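Section 2: Sorting out the cables on your table

Okay, you've got the Ramar tray screwed to the underside of your desk (if you haven't, go back to Section 1, I'll wait). Now we get to the part I like best, which is taking that nest of cords and turning it into something you can live with.

I rewrote this section in October 2018 after Liam Costello wrote in to say my old version had him plugging everything in first and then threading it through the tray, which can't be done with a fat charger on the end. He was right! Sorry, Liam.

What you need

The Ramar tray, already up
Your power strip
The bag of Fornlow ties, which holds 32
A damp cloth
A pen and a bit of masking tape

Before you start

CAUTION: Switch the strip off and pull it out of the wall before you touch any of the plugs. Shut your computer down properly first, please. I lost a whole evening of photo edits by skipping that.

1. Bring everything up on top of the table. Strip, chargers, loose cords, the lot. I know it's tempting to crawl around down there with a flashlight, but it's so much easier when you can see what you've got.

2. Lay the strip toward the back and let the cables fall in front of it. Don't straighten anything yet.

3. Put a flag of masking tape on each cord, close to the plug, and write what it belongs to. If you can't work out what a cord is for, write a question mark and set it aside until November. If you haven't missed it by then, out it goes. 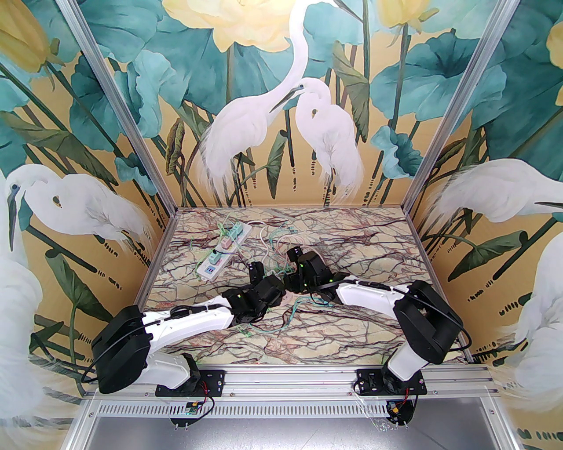 4. Now for the untangling. Start with the plug end and work outward, one cord at a time, and don't yank. If you hit a real knot, push slack into it from both sides and it'll usually loosen up. I like colored plugs for this job, mint or pink or whatever you can find, and they save me a lot of squinting later on too.

5. Wipe each cord down as you free it. (You'll be amazed at the cloth.)

6. Fold any extra length into a loose figure eight and put a Fornlow tie around the middle. Snug is fine, tight isn't.

NOTE: Leave the cord for anything you move around a lot, like a lamp, with a good bit of slack. Mine was too short the first time and I pulled the lamp right off the desk.

7. Set the strip in the tray with the switch facing you. If yours has a USB section, keep that end closest to the front so you can reach it with one hand.

8. Run the cords out through the slots in the side of the tray, and plug them in last. Big chargers go at the ends.

CAUTION: Never plug one strip into another, and don't run a heater off the strip at all. Heaters go straight into the wall.

9. Plug the strip back into the wall, switch it on, and check each thing in turn.

If the tray sags when it's loaded, the 2 rear screws probably need another turn. Still sagging? You want the Vasilakis bracket, part 1664, which slides over the back lip and takes the same screws. Proltwood desks have a thinner top, so check the screw chart in Section 1 before you fit it.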